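About Keneo

Hi, I'm Hermine Steiner, and I run Keneo out of a workshop behind a bike store. We sell small electrical parts to people who build things: pinball restorers, model railroad clubs, school shops, the odd escape room. I started with a shelf of push-pull solenoids left over from a repair job, and I still have a soft spot for them! Give one a plunger, a spring and a coil of wire and it'll kick, pull or latch pretty much whatever you want (within reason – please don't write to me about garage doors).

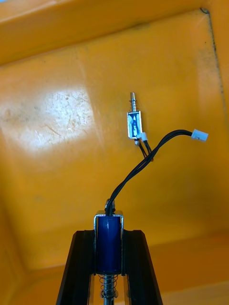

We now list almost 100 different parts, and I've had my hands on every one of them. Size matters more than people expect, so if you're replacing an old solenoid, measure the frame and the plunger before you order. Tell us what plug you've got on the other end too. Luminița Stanciu looks after orders and she would much rather answer two emails than take back a box of the wrong connectors.

Then there's wire. I love wire. We cut it to length, we twist pairs for anyone who asks, and we keep a bin of offcuts that goes out to schools every August. Blue and white is my favorite pair because you can follow it through a crowded case without squinting.
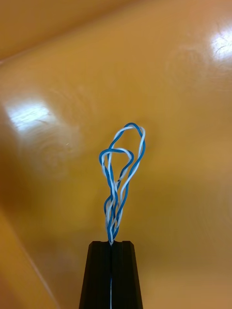 Our kits go by the name Humon, and the starter one has 23 pieces in it, with a paper guide Luminița wrote at her kitchen table. You can come by and pick up your order any afternoon after 2, or just ring the bell at Unit 501 and have a look through the drawers. Bring the broken part with you if you can!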